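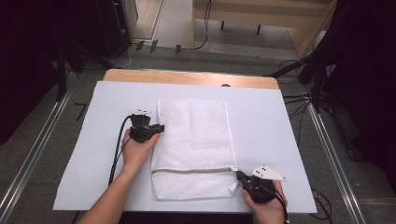
How to Wash Delicates in a Mesh Laundry Bag

A zippered mesh bag keeps straps, hooks and thin knits from tangling around everything else in the washer. It only does its job if it is filled lightly and closed all the way.

What you need

One rectangular mesh bag with a zipper across one end
A mild liquid detergent
A flat surface to work on
A clean sheet of paper or a towel, if the table has rough spots that could snag the mesh

Step 1: Check the bag

Lay the bag flat and smooth it out with your palm. Creases don't matter. Look for broken threads in the net, especially along the seams and at the two ends of the zipper. A hole the size of a pencil eraser will let a bra hook through, and once a hook is out it will catch on something. Small holes can be closed with a few stitches of polyester thread. Replace the bag if the zipper tape is pulling away from the mesh.

Step 2: Open the zipper

Hold the mesh down near the zipper with one hand and draw the pull across with the other. Keep it low and level with the table. If you lift as you pull, the mesh bunches up under the slider and gets caught in the teeth. If that happens, back the slider up a little, tug the fabric out sideways and go on.

Step 3: Sort and fill

Wash like with like. I keep one bag for dark things and one for light. Fasten hooks, close any zippers and turn printed items inside out. Put things in loosely, up to half full – two bras, or four pairs of tights, or one thin sweater folded once. A stuffed bag comes out with dry detergent marks in the middle.

Step 4: Close it

Run the slider to the very end. Some bags have a small elastic loop there, and the pull tucks under it so it can't work its way open during the spin. On a bag without a loop, a small safety pin through the pull and the seam does the same thing.

Step 5: Wash

Use cold water, the gentle cycle and the lowest spin. Put a few other soft items in the drum to balance the load, but leave out jeans and towels. My cycle takes 30 minutes.

Step 6: Dry

Take everything out of the bag as soon as the cycle ends. Lay knits flat and hang the rest. Leave the bag unzipped over the edge of the basket until it is dry on the inside too – a bag put away damp will smell by the next wash.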